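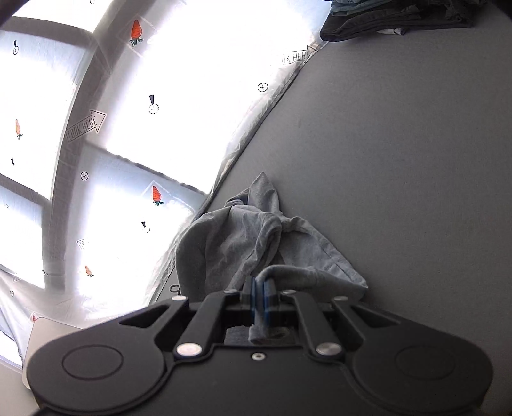
A grey T-shirt, partly lifted off the table.

2020-11-25

I got rid of most of my clothes in March and I have been meaning to write down how it went. I started with 84 things, not counting socks and underwear. I'm now at 50.

The first pass was easy. Anything with a hole in the armpit went, and so did the suit I bought for a wedding in Ullgate and never wore again. The second pass took most of a month. I had three sweaters from my uncle, Emlyn Nicholas, who was a bigger man than I am, and none of them fit. I kept one. The other two went to my cousin Elis, who wears them to walk the dog.

T-shirts were the worst. I kept buying the same plain ones because they were cheap, and after a year they all went out of shape at the neck. What I do now is buy fewer and wash them cold, inside out, and hang them over the back of a chair. The dryer is for towels and sheets. I have also stopped folding T-shirts. They go in the drawer rolled up, and I can see all of them when I open it.

The thrift store on Hughes Street took two bags and turned down a third, mostly shirts with stains. Those got cut up for rags. I have used them on the bike, the oven and the bathroom window, and there is still half a bag under the sink.

I spent 60 dollars on clothes this year - one pair of work pants and a belt. The winter coat is the next problem. The zipper sticks and the lining has come loose at one cuff. Elis says a tailor can fix both, so I'll call one after the holiday and see what they want for it.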